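Plush blankets should be rolled, and stored apart from the sheets

The usual advice is to fold everything to one shelf width. For cotton this works. For deep-pile fleece it does not, as a fold under load leaves a crease in the pile that takes days to relax.

A roll spreads the pressure along its length. Start from the short edge, keep the tension low, and put the thinner fabric on the outside - it grips better than fleece. My limit is 21 inches, the depth of the closet shelf. 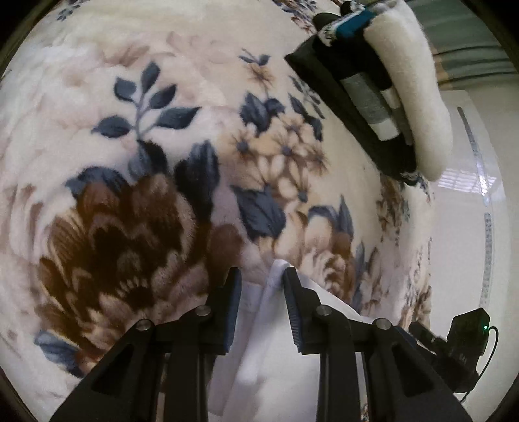 Henrike Hollmann objects that rolls waste space in a square closet, and that she would sooner brush out a crease in July than lose half a shelf all winter. The loss is real. I accept it for plush and for nothing else.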